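The Marker Table at Flollarance: A Little Gallery

We've had so many kind notes about the corner we fixed up for the felt pens that I thought I'd finally put a few pictures on the page. It began with a dark reddish marble top that a neighbour over at Somari was ready to give away (I'd had my eye on it for ages!), and then of course one thing led to another, and by the first week of January we had wallpaper, a rail and somewhere to hang the baskets. The colours of the stone are what I love best. On a grey afternoon it's still the warmest thing in the room, and a bright marker looks a treat against it.

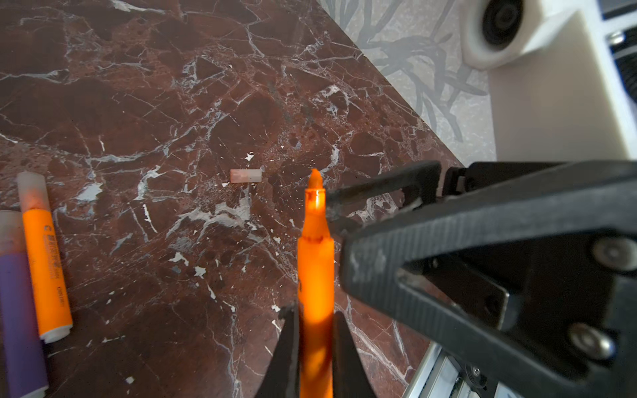

Orange, standing tall, with the light coming through the barrel.

I'm very partial to the see-through barrels, I must say. They do tend to wander off down the back of the couch, and the caps are worse, but they're a cheerful thing to have on a table, and the orange is always the first one I reach for when I'm marking up the Varik newsletter.

The veins

People ask me all the time whether the pattern bothers the eye when you're trying to work on top of it. Not mine! There's a fine web of white and pale grey running every which way, with a few bigger white patches, and I could happily follow it with a finger for the length of a phone call. The paler grey past the edge has its own dark curling tendrils, and I think the two get along beautifully.

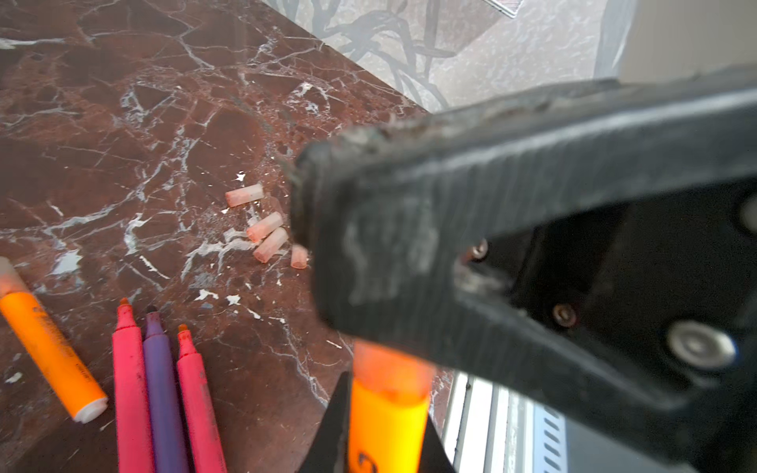 The whole corner

We papered in a leafy print, grey on a soft grey-beige, with long blades fanning out across the back. It took us 9 rolls, counting the one I cut upside down. The clear bin went up on the left wall and the white wire basket on the right, held to the rail with zip ties, which I'd meant to swap for proper hooks and have grown rather fond of. Orange, pinkish-red and dark purple are out on the stone, with a few little blocks for company.

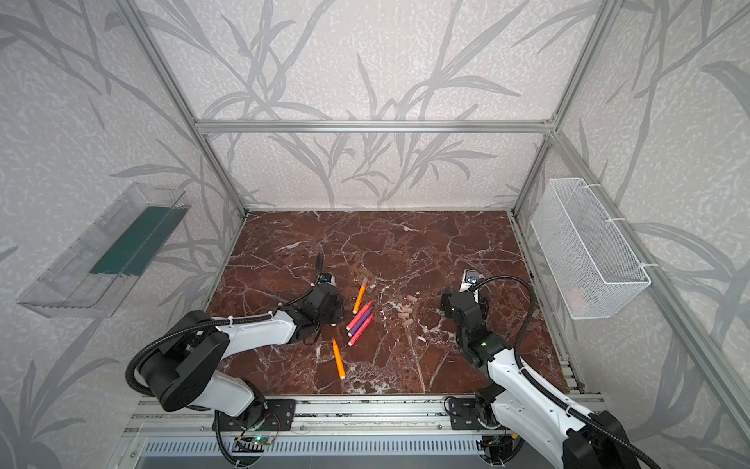
Getting in touch

If you've got a favourite colour of wallpaper or a marble top of your own, do write to us care of the Vigfúsdóttir page. I read everything, though I'm slow to answer.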